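8 July 2024

# Tilico opens desk-reset training to its own front-of-house staff

**Drurnolska** – Tilico, which runs shared offices and meeting lounges, is bringing robots into the evening reset at its Drurnolska site, and the people learning to teach them are the ones who have done the reset by hand for years. Starting this month, every member of the front-of-house team can spend part of a paid shift recording everyday tabletop tasks with hand-held grippers. Those recordings are used to train Asta, the tidying system Tilico is developing with the engineering firm Bozkurt.

The reset is the job visitors never see. Once the lounges empty out, mice go back on their pads, chairs go back to their tables, power strips get pushed to the far edge, and lost pens are collected in a tray at reception. At Drurnolska that means 35 tables, every evening, and it has always landed on whoever drew the late shift.

"I have put a mouse back on a mouse pad more times than I would like to know," said Birutė Kivi, front-of-house lead at Drurnolska. "So when the engineers asked what the correct position was, I had an answer ready. Middle of the pad, pad square to the chair. They wrote it down! I've been here a long time and I don't think anyone had written that down before."

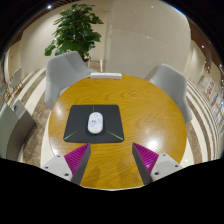

## What the work looks like

Staff work at the same round wooden tables that guests use, among the same gray armchairs and plants. They pick a task from a short list, run through it with the gripper in their own hand, and then do it again from a different starting point. A session lasts 20 minutes, followed by a break or a switch back to regular duties. The team has set itself a target of 1000 recordings for the first round, with a second round planned to bring the total to 2000.

Bozkurt's engineers had first suggested using a plain white test bench in their own workshop. The front-of-house team argued for the lounge, and they won. Apinya Wannasri, who leads the project for Bozkurt, is happy they did.

"Our bench was easy. Real lounges have shiny tables, ceiling lights, and a different mess every night," Wannasri said. "The staff know all of that already. In the first week they were fixing our task list, crossing out things that never happen and adding things that happen constantly. One of them rewrote the whole section on cables, and it's much better now."
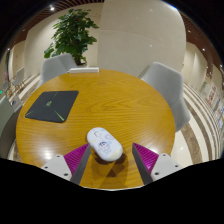

Mice turned out to be a favorite subject for argument in the team room. Guests leave them anywhere, and the staff wanted the recordings to include the awkward cases as well as the simple ones. A mouse might be out on bare wood with its pad off to the left at a slight angle, and a smooth oval shell covered in cartoon-style doodles offers a gripper very little in the way of corners. Staff compare notes on where to take hold and how to approach, and those notes now hang on the wall beside the rota – in three different handwritings, with a good deal of crossing out.

## What changes on shift

No front-of-house positions are being cut at Drurnolska as part of the project. Tilico has put that in writing to the team, along with the following changes:

- Recording time counts as normal working time and is scheduled, so it does not get squeezed in at the end of a late shift.
- Taking part is voluntary. Anyone who would rather stay at reception can do so, with no effect on hours.
- Two new roles, called reset trainers, will be filled from the current team. They come with a higher pay grade.
- Once Asta starts its first supervised evenings, late shifts will end earlier for the same pay.

The last point got the loudest reaction when it was read out in May, according to Kivi, who has worked most of the late shifts herself.

"People asked hard questions, and they should," she said. "What happens when it drops something, who gets called, do we have to stand there and watch it. We don't have every answer yet. But we're in the room when those things get decided, and I really enjoy the sessions. You start noticing how much your hands know."

## Next steps

Recording continues at Drurnolska through the summer. Supervised evenings will begin with a small group of tables near reception, with a member of staff present throughout and able to stop the system at any time. Wiping down tables, watering plants and anything involving food or drink will stay with people.

Tilico and Bozkurt will share results with staff first, at the regular team meeting, before any decision on other sites is made.

**Press contact:** Tilico communications desk, Drurnolska. Interviews with Birutė Kivi and Apinya Wannasri can be arranged on request, and visits to a recording session are possible in the mornings.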